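검색어를 입력하세요 검색
분류: 메일링 리스트 > 시뮬레이션·조작 > 장애 보고

제목: Re: [Fodus 사용자] 서랍 과제에서 그리퍼가 목표 위에서 멈추는 문제
날짜: 2021년 11월 12일

안녕하세요. Avberg 팀에서 양팔 조작 시뮬레이션을 맡고 있습니다. 한국어가 모국어가 아니어서 표현이 어색한 곳이 있을 수 있습니다. 뜻이 분명하지 않은 부분은 다시 물어봐 주시면 고치겠습니다.

먼저 지난번에 올라온 메일을 인용합니다.

> 저희도 Fodus에서 비슷한 증상을 봤습니다. 오렌지를 집어서
> 서랍에 넣는 과제인데, 팔이 물체 근처까지 내려온 다음 더 이상
> 움직이지 않습니다. 오류 메시지는 없고 에피소드는 그냥
> 시간 초과로 끝납니다. 접촉 파라미터 문제라고 생각해서 마찰을
> 바꿔 보았는데 차이가 없었습니다. 혹시 두 팔을 같이 쓰시는 분
> 중에 원인을 찾은 분이 계신가요? 한 팔만 쓸 때는 재현되지
> 않았습니다.

저희 경우에도 마찰은 원인이 아니었습니다. 같은 설정으로 1,934개의 에피소드를 돌렸고, 그중 66개가 이 방식으로 멈췄습니다. 비율은 크지 않지만, 멈춘 에피소드가 성공도 충돌도 아닌 "시간 초과"로만 기록되기 때문에 한동안 저희는 정책이 나쁜 줄 알았습니다. 그래서 학습을 다시 했습니다. 지금 생각하면 그 시간이 아깝습니다.

과제의 배치는 단순합니다. 조리대 위에 토스터와 화분과 오렌지가 있고, 오른쪽에 나무 서랍장이 있습니다. 서랍은 열린 상태로 시작합니다. 한 팔이 오렌지로 가고, 다른 팔은 오른쪽에서 서랍 손잡이 쪽을 담당합니다.

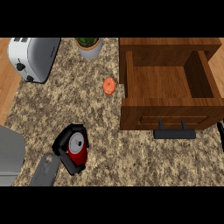

문제는 두 팔의 안전 정지 신호를 처리하는 순서에 있었습니다. Fodus의 기본 설정에서는 한 팔이 금지 구역에 들어가면 두 팔이 모두 정지합니다. 이것은 맞는 동작입니다. 그런데 금지 구역을 벗어난 뒤에 정지를 해제하는 신호는, 구역에 들어갔던 팔에만 전달됩니다. 나머지 팔은 계속 정지 상태로 남아 있고, 컨트롤러는 "명령 수신 중"이라고 보고합니다. 즉 명령은 받지만 실행하지 않습니다.

저희 로그에서는 서랍 쪽 팔이 손잡이 주변의 구역을 아주 짧게 스치고 나오는 일이 있었습니다. 이때 오렌지 쪽 팔이 멈춥니다. 화면만 보면 오렌지 쪽 팔에 문제가 있는 것처럼 보이므로, 저도 처음에는 그쪽 로그만 읽었습니다. 같은 증상을 보시는 분은 반대쪽 팔의 로그를 먼저 확인하시기를 권합니다.

확인 방법은 다음과 같습니다.

1. 두 팔의 정지 플래그를 매 스텝 따로 기록합니다. 합쳐서 기록하면 보이지 않습니다.
2. 시드 898로 실행합니다. 저희 환경에서는 이 시드에서 항상 재현됩니다. 다른 환경에서는 다를 수 있습니다.
3. 에피소드 제한을 1,000 스텝으로 둡니다. 더 짧으면 정상적으로 느린 동작과 구별하기 어렵습니다.

임시 해결책으로, 해제 신호를 두 팔에 같이 보내도록 래퍼를 고쳤습니다. 수정 후 같은 시드에서는 멈춤이 없었습니다. 다만 저는 이 수정을 실제 장비에 그대로 쓰는 것은 반대합니다. 실제 장비에서는 한 팔이 구역을 벗어났다고 해서 다른 팔이 바로 움직여도 안전하다고 말할 수 없습니다. 멈춘 팔 옆에 사람이 손을 넣고 있을 수도 있습니다. 그때 팔이 예고 없이 다시 움직이면 사고가 됩니다. 실제 장비용 설정에서는 사람이 해제를 확인하는 단계를 꼭 남겨 두어야 한다고 생각합니다.

Lui 인터페이스를 쓰시는 분은 한 가지 더 주의해 주십시오. Lui의 상태 표시는 첫 번째 팔의 플래그만 읽습니다. 두 번째 팔이 정지되어 있어도 초록색으로 나옵니다. 이것은 별도의 결함이라고 보고, Fokbridge 쪽 저장소에 따로 보고했습니다. 아직 답은 받지 못했습니다.

질문이 두 개 있습니다. 첫째, 해제 신호를 한 팔에만 보내는 것이 의도된 설계입니까? 문서에서는 설명을 찾지 못했습니다. 둘째, 1월에 나온다는 다음 버전에서 "정지로 인한 시간 초과"를 별도의 종료 코드로 나눌 수 있습니까? 저희에게는 두 번째가 더 급합니다.

필요하신 분께는 수정한 래퍼와 로그를 보내 드리겠습니다. 이 스레드에 답장해 주십시오.

감사합니다.
Avberg 시뮬레이션 담당 드림

이 사이트는 쿠키를 사용합니다. 계속 이용하시면 쿠키 사용에 동의하는 것으로 간주됩니다. 동의 | 자세히 보기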